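Mon 10 August

Bench 2, play kitchen set for the Nugroho order. Asanka Pramanik was here until lunch, after that I continued alone.

Today I wanted to finish the weights of the cut vegetables. The kitchen scale was checked first with the 192 g brass piece, three times, same reading each time. Good enough for toys. I wrote in the list:

pepper, both halves together: 85 g
full set with pot and tray, packed: 687 g

The packed weight is more than in January, when we still had the thinner carton from Rarnirau. Nasrin Pakzad should please look if the freight label needs to be changed.

Remark for colleagues: put both halves of one vegetable on the plate at the same time. I did them separately in the morning and the rounding made a mess, so I crossed out 12 lines and did them again.

The colour of the two pepper halves is not the same. I will ask Fesis if they come from one batch. 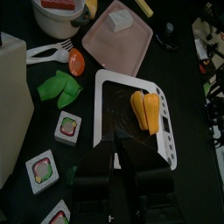 Yellow pepper, two halves on the scale. Pink tray and white pot behind.

Still to do: tofu cube, then the pot without contents. New batteries for the scale.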